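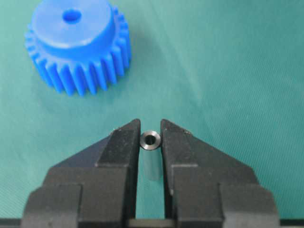
Waiting for the 944: speaker notes

Opening (slowly, I always gabble the first bit)

Hello everybody, lovely to see so many of you. Say thank you to Sumeya for the room and for the biscuits. Mention where the loos are. Then straight in.

I want to talk about bus timetables for the next little while, and I promise it's more fun than it sounds. Well, it is to me. I've been riding the 944 between Bendgate and Broslow since I was at school, and I've spent more of my life than I'd like to admit staring at the sheet of paper in the shelter. At some point I stopped reading it to find out when the bus was coming and started wondering who had decided, and why they'd decided it like that.

Ask for a show of hands: who came by bus tonight? (Wait for it. If it's only Ott, be nice about it.)

A timetable is a list of promises

Every number on that sheet is somebody saying "there will be a bus at this stop at this time". Think what has to be true for that to come off. A driver who has had their break. A bus with fuel in it. A road that hasn't been dug up. The bus before this one, which is very often the same bus, getting to the other end and turning round in time.

Tell the story of the dug-up road at Brulton. Short version! The diversion added 8 minutes each way. Doesn't sound like much, does it? But the driver only had a few minutes to spare at Broslow, so the bus set off late on the way back, then later still on the next trip, and by teatime the whole thing had slid so far that people at Bendgate were getting on what they thought was an early bus and it was really the one before, running terribly late. My neighbour swore blind the service had got better.

The spare minutes at the end of a route have a name, by the way. Layover, or recovery time. People see a bus parked up with the engine off and the driver eating a sandwich and they get cross. I used to! Now when I see it I think, oh good, the next one will be on time.

(Pause here, drink of water.)

How you draw one up

Ott Vasiliauskas very kindly let me sit with him for an afternoon while he worked on a new one. He does it for a living and he's quick, and I had to keep asking him to go back a step. What I hadn't understood is that he hardly looks at the clock at first. He looks at how long the trip takes, there and back with the rest at the end, and then works out how many buses he needs to keep the gap the same. If the round trip comes to a bit over two hours and you want a bus every hour, you need three buses, and one of them is going to be sitting about for ages. Shave those few minutes off and you can do it with two. You can imagine what that does to the bill, and you can imagine the arguments about which stop gets missed out.

That's what happened with Hagedorn, if anyone remembers. The old route went down the lane to the village green and reversed out again. It was a lovely little detour, with a view of the mill and somebody's geese. It went on 31st August and there were letters about it for months. I wrote one of them. I'm still a bit sad about it, but I've seen the sums now and I do see how they got there.

Ask: has anyone here lost a stop near them? Let one or two people talk, and then MOVE ON, I lost ten minutes on this in June.

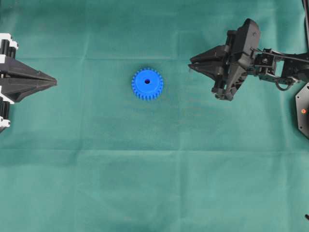

The trick that makes a timetable easy to carry about in your head is to have the bus leave at the same minutes past every hour. Twenty past ten, twenty past eleven, twenty past twelve, and so on all day. Timetable people call it a clockface pattern. I think of that blue gear, with its teeth spaced evenly all the way round the rim, so that wherever you start you know how far it is to the next one. Once you know one departure you know the lot, and you never have to look it up again. My mum, who could never find her glasses, used the bus far more once it went to twenty past, because she could just remember it.

It helps with changing buses too. If the one from Brulton gets in at quarter past every hour and mine leaves at twenty past every hour, then the connection works at breakfast and it works at suppertime. If the times drift about, you might have a five-minute wait in the morning and nearly an hour in the afternoon, and you only find that out when you're stood there with your shopping.

The catch, and there is one, is the school run. Schools come out when they come out. They don't care about twenty past. So you get a nice tidy column of times and then a muddle in the middle of the afternoon, usually with a little letter next to it and a note at the bottom saying "schooldays only" in print the size of an ant. Do the magnifying glass bit here if I've remembered to bring it.

The last bus

This is the part I care about most, so don't rush it.

The last 944 out of Bendgate is the 2045. For a while it looked as though it would go, as hardly anyone was on it. I've been on it many a time with just me and the driver and the heater going full blast. On paper that's an easy one to cut.

But have a think about who catches the one before. If you're going out for the evening and the last bus home is the 2045, you might aim for the earlier one, knowing there's another if you miss it. Take away the last bus and the earlier one becomes the last, and now it's the one you daren't miss. So you don't go out, or you get a lift, and then the earlier bus is empty as well. Ott says he's seen whole evenings vanish off a route like that, one trip at a time.

Sumeya Tamiru put it to me another way. She finishes work late and she'd only caught the 2045 a handful of times all winter, but she told me she would never have taken the job if it hadn't been there. I don't know how you count that. You can't see it from the ticket machine.

We collected around 50 notes from people along the route, just a few lines each about when they'd used it and what for. Choir practice, hospital visiting, the pictures, one first date (they're still together!). Read out two, the choir one and the hospital one. Leave the first date if they're in the audience, check with them beforehand.

The bus is still running. I won't claim it was our notes that did it, I've no idea, but it's still on the sheet.

Things you can do

Hand round the printed timetables now, so people have something to look at.

Get them to find their own stop, then find a stop in bold. The bold ones are timing points, where the driver has to wait if the bus is early. In between, the times are more of a good guess, so get there with a few minutes in hand. I wish I'd known that when I was sixteen and running down the hill every morning.

Then ask them to find one thing on the sheet they can't make sense of. Collect these up. Ott has said he'll have a go at answering them in the tea break, so point him out (he'll be at the back, in the green jumper).

If there's time: the story about the driver who got off to move the sheep. If there isn't, skip to questions.

Questions people usually ask

Why do they come in twos? The first one is late, so there are more people waiting for it, so it takes longer at every stop and gets later still. The one behind finds hardly anyone waiting and catches up. Draw it on the flipchart, it's much easier with a drawing.

Why can't the bus wait for the train? Sometimes it does. Pass this one to Ott.

Are the geese at Hagedorn still there? Yes.

Finish in time for people to get the 2045. Coat on, lights off, key back to Sumeya.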